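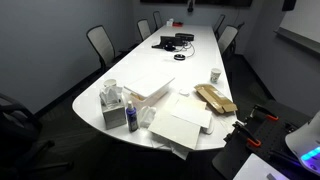
The folks at Jallis had told us to come hungry for details, and they were right to. Their open day in Prirberg runs only once a year, in March, and the slot we got was the first of the afternoon, at 2, before the crowd came up from the parking lot. We asked for an hour with the project lead on Hokance, the company's two-armed mobile robot, and ended up staying until they started switching off the lights.

She asked us to leave her name out ("write about the robot, please, it has worked much harder than I have") and then talked almost without stopping.

Hokance is meant for the kind of work that piles up in offices: clearing a meeting table, putting supplies back where they belong, closing up boxes. It sounds small until you try to get a machine to do it. "People expect us to show them something heavy being lifted," she said. "I would much rather show them a crumpled bag. A bag is a terrible thing to pick up! It has no real edges, it changes shape the second you touch it, and half the time you can see right through it."

Why a conference room, and why not a proper stage? She laughed at that one. "Because a stage is ours and a conference room is everyone's. We know exactly where the light is on a stage. In a meeting room you have shiny tabletops and chairs left at odd angles, and cables, always cables. If a visitor can look at the table and think of their own office, then we are talking about the same problem."

The software underneath is called Fedoruk, and she is clearly very fond of it. It learns from practice runs in which a person guides the arms through a job from start to finish. The team has recorded 1048 of those for table clearing alone, and she says the bad ones are often as useful as the good ones. "You drop a cup, you go back for it, you carry on. That's a real skill -- the going back. Early on we threw those runs away, and the robot had no idea what to do when something slipped. We put them back in and it was like working with a different machine."

We asked how fast it is. Slow, she told us cheerfully. A person could do the same table while the robot is still making up its mind about the first wrapper. "I don't mind slow. I mind it when it's sure of itself and wrong. We had a stretch last winter when it wanted to put every single lid in the trash, with great confidence."

What we liked most was how much time she gave to the visitors' questions, which she writes down on a pad and takes back to the team. At an earlier open day a boy asked how the robot knows whether a cup is finished with, and that one kept six engineers busy for over two months. They still don't have an answer she is happy with. "For now it asks. It asks too much, probably. But I'd leave my coffee next to it, and I wouldn't have said that last year."

The next thing on her list is soft packaging, then drawers. Drawers, she warned us, are a whole other afternoon, and we have already asked if we can come back for it.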